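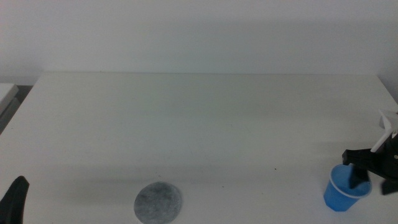 Oral rehydration point

An oral rehydration point (ORP) is a small, community-level post where people with diarrhea receive oral rehydration solution and are checked for signs of dehydration. ORPs are set up during outbreaks of cholera and other diarrheal diseases, usually in displacement camps, transit sites and settlements far from a clinic. They do not provide intravenous treatment. Patients with severe dehydration are referred to a treatment unit.

Operation

A point is normally staffed during daylight by trained community health workers. Basic stock includes rehydration salts, treated drinking water, covered containers, soap and a patient register. 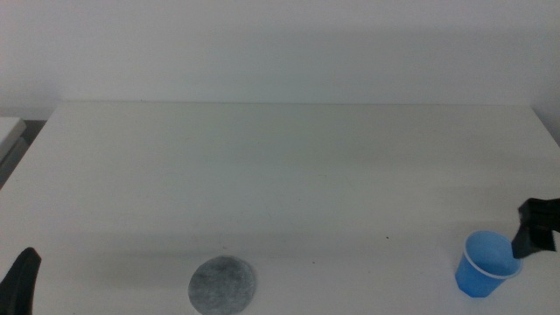
Solution is given in small, frequent amounts, and intake is entered in the register. Drinking vessels are washed and disinfected between patients. Small plastic cups that taper toward the base, like the blue one with a white rim shown here, differ in capacity from one model to another, so staff measure the volume of each type before using it to record intake. Patients who vomit wait briefly and then resume at a slower rate.

Placement

Sites are chosen for walking distance, drainage and access to a referral route. In the Grikico settlement, three points opened in December along the road to Russide.

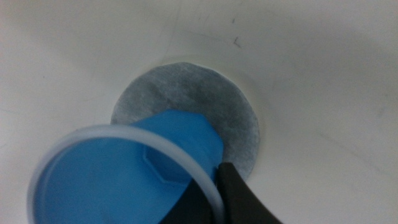

A further two were added near the Castillo market, bringing the water supply line within reach of the northern blocks. The Relow point closed on 11 February 2021 and its stock was moved to the nearest clinic. 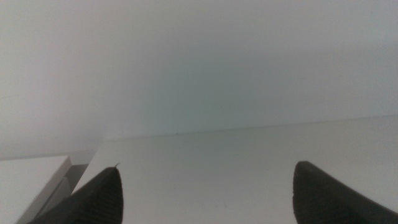

Two dark gripper fingers with rounded tips, pale background.

See also: Cholera treatment center; Water trucking; Community health worker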